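Jilgate pick-up arm: five weeks in a busy hire shop

Reviewed by Tamer Chamoun, 10 August 2019

We hire out tables, linen and crockery from the old Rusley dance studio, and everything that goes out comes back with bits missing or rolling about. Napkin rings, place card clips, corks, you name it. Picking up after a big return used to take two of us most of an evening, bent double. So when Bataineh offered the Jilgate on a trial I said yes before they'd finished the sentence!

And I love it. Setting up took one morning, most of it spent reading the booklet (which is good, with proper diagrams). You mark out the floor on the tablet, press go, and the arm works its way along in strips, looking down as it travels. Whatever it picks up goes in the tray for one of us to sort later.
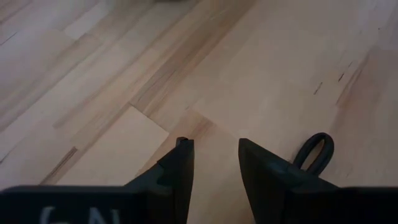

The Jilgate's two black fingers over our pale wood floor, nothing between them.

The fingers are my favourite part. They're gentle enough for a glass stopper and they still manage a fork lying flat, though thin card defeats them more often than not. After the Dandora wedding in July we had 1063 small pieces to get back on the shelves, and my knees didn't touch the floor once.

What has changed for the team? Evenings, mainly. Nobody has lost hours, I made sure of that before I signed anything, but the hours look different. Two of the packers now do the checking and repairs we never got round to, and one has taken over the tablet completely and won't let me near it. There was some grumbling in the first week, mostly over having to keep the floor clear of trolleys.

Grumbles of my own: the tray holds 100 pieces at best and wants to be double that, it beeps far too loudly when it's full, and the charging lead is short. I'd still buy it tomorrow. Four and a half stars, and the other half when they fix that beep.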